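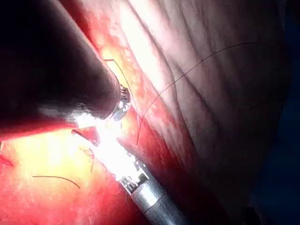
Home Reviews Opinion Newsletter About

I've been going back and forth on the Bisska for 3 months now, and I think I finally know what bugs me about it. The robot itself is lovely. It's the subscription.

Quick background for anyone who skipped my July column. Sondden sells the Bisska as a surgical robot for smaller hospitals, the kind with two operating rooms and a parking lot that floods. I used to buy equipment for a place like that (beds, pumps, one truly awful blanket warmer), so when they invited me to try the practice console I said yes before I'd finished reading the email.

And I had a great time! I sat down, put my fingers in the loops, and spent the morning sewing up a foam pad. I can't hem a pair of pants. My knots were ugly and I dropped the needle over and over, but the little wrists went where I meant them to go, and my hands didn't ache afterward. A surgeon with years of training is going to get a whole lot more out of that than I did. I get why people want one.

Now the money part. You buy the machine, fine. Then there's Iltix, the service plan, and Iltix is where I start grumbling. The basic level covers repairs and a phone line that closes at 8 in the evening. Have you ever met a hospital that closes at 8? If you want night support you move up a level, and that one costs 63 percent more. Same people, same phone, later bedtime.

The instruments bother me too. Each one is good for a set number of uses and then the console won't take it. I understand the safety argument, and I don't want a worn-out gripper anywhere near my insides. But let the buyer see how that number was picked. I asked twice and got a brochure both times - a very handsome brochure.

Seo, the smaller rival, puts its instrument prices and its night line in one plain quote. Their console feels clunkier to me, and the seat is terrible. Still, I'd know what I was paying in year two.

So would I sign for the Bisska? With the night line folded into the basic plan, yes, tomorrow. As it stands I'd ask Sondden for a new quote and keep the pen in my bag.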